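Robot Learning in Practice
Notes for Session 7: Showing the task
Melati Kwok

Last time we ended with the question of where the training data comes from. These notes cover the three ways we use on this course, and what you need to know before the Wernari practical.

1. Moving the arm by hand

You take hold of the arm, switch it to free-drive and push it through the task. The joint angles are logged as you go. The robot can reach every pose you record, which saves a lot of trouble later. Your hands and forearms are in the camera view most of the time, though, and they won't be there when the robot runs by itself. The usual answer is to record the path by hand and then play it back with nobody touching the arm, and keep the camera images from the playback. This works for rigid objects that you can put back in the same place. It works badly for cloth, which never goes back the same way twice.

2. Remote control

The operator moves a small leader arm and the full-size follower copies it. Our pair is the Madia set in the ground-floor lab. What the cameras record is what the robot will see when it runs, and the actions are already in the robot's own terms. The cost is speed. People are slower through a leader arm than with their own hands, and most beginners grip too hard as they can't feel the object. Expect your first recordings to be poor. Do a few practice runs and delete them.

Delay matters too. Check the lag between leader and follower before you start, and write it in the log.

3. Hand-held grippers

The operator holds a gripper in each hand, with a camera fixed to it, and does the task directly. There is no robot in the room. You can take the grippers to a kitchen or a bedroom and record there, so the data has far more variety in lighting, furniture and background than anything we get in the lab.

Two things have to be worked out afterwards: where each gripper was in space, and how far its fingers were open. Tracking from the camera is good if the view has plenty of texture and you don't swing the gripper about. Patterned bedding helps. A bare white wall close to the lens does not. You also have to check that the robot can follow the path. A person can twist a wrist or lean over a bed in ways the arm can't manage, and those recordings are thrown out at the checking stage.

Worked case: the Nartey folding set

The target was 200 recordings of folding clothes. After checking, 191 were kept. Of the nine rejected, most had lost tracking during a fast movement. A policy trained on the full set folded 83 per cent of the test garments to an acceptable standard. Elasticated and gathered edges gave the most trouble, as they spring back when released.

For the practical

Work in pairs and swap operator halfway. Start each recording with both grippers open and still. Keep the fingertips in view of the camera, move at an even pace and pause briefly before closing on the fabric. If you drop something, carry on and pick it up again; recoveries are useful data. Mark these in the log with an R.

Reading for next time: the Kukidis chapter on matching camera and gripper timestamps, first half only.
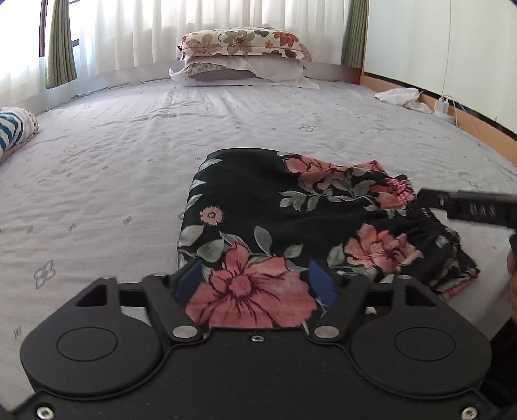
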